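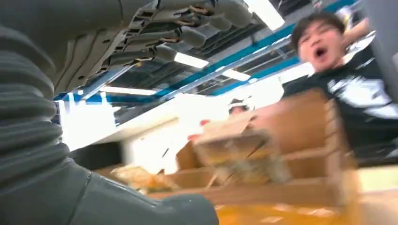
Vilém Šindelář writes that he spent a whole evening folding his first carton inside out, and that he would like the bit about the creases moved to the front. Good call, and done! The creases come first in this edition.

Section 3: Building and filling your Hetomero cartons

We love this part. A flat stack of cardboard turns into real storage, and once you get the fold into your hands you'll be looking around the house for more things to put away.

Before you start

Clear a patch of floor or table big enough to turn the carton all the way around. Have your tape, a marker and the label sheet within reach. The large carton (part 1417) is easier with two people, one to hold and one to fold, and the small Larkulden insert can be done by anybody on their own.

Finding the right side

1. Lay the flat carton down and run your thumb along the long creases. The side where the crease feels like a groove is the inside.
2. Bend every crease once, toward the groove, and let it spring back. Do the flap creases too, even the short ones (they're the ones that tear!).
3. Push the two opposite corners together until the carton pops into a square.

Caution: Keep fingertips away from the closing slot on the short walls. Fresh cardboard edges can cut.

Closing the bottom

4. Turn the carton so the bottom flaps face you. Short flaps in, then long flaps.
5. Tape along the center seam and carry the tape up each wall to the width of your hand.
6. Flip it over and press down in the middle with your palm. If the bottom bows, add a second strip across the first.

Note: If you're sharing the job, agree on who talks. One person says "turn" and the other one turns. You'll be amazed how quickly it gets going, and how few lids end up bent.
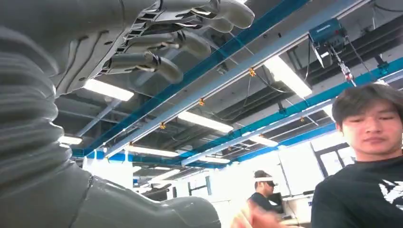
Fig. 2. Two people in the room, one with a white headset on.

Fitting the lid

7. Fold up the four sides of the lid and tuck the corner tabs behind the long sides.
8. Hold the lid at an angle over the carton, hook the far edge on first, then lower the near edge. Straight down works as well, but the air inside pushes back and you end up chasing the corners.
9. Check all the way around that no tab has slipped out.

Filling

10. Put heavy things in first and spread them across the whole bottom. Books go flat, spines to the wall.
11. Slide in the Larkulden insert if you have small stuff: cables, chargers, candles, game pieces.
12. Fill the gaps with paper or soft things. A scarf is perfect.
13. Shake the carton gently. If you hear anything move, open it up and add more paper.

Caution: Do not lift a full carton by the lid. Use both hand holes, or get your arms underneath.

Labels

Write on the short wall and not on the lid, so you can still read it in a stack. The sheet holds 100 labels, enough for a good-sized move with plenty left over for the jam jars. Yu labels peel off cleanly if you pull slowly from one corner. We tried ours on cartons that had been in an attic since February and every one came away whole!

Stacking

14. Largest cartons at the bottom, lids on, walls lined up.
15. Stop at 3 high for full cartons.
16. Leave a hand's width between the stack and any heater.
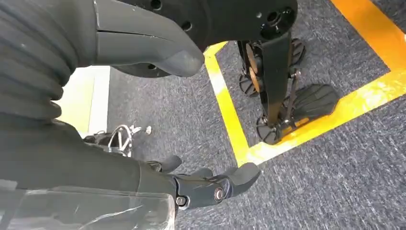 Can I build and stack the cartons on carpet?
Carpet is fine for both, but with deep pile put a flat board under the stack so it stands level.

Replacement parts

Lids, inserts and label sheets can be ordered one at a time from Pluststead. Quote part 333 for the lid, and tell us if you need the corner tabs pre-folded.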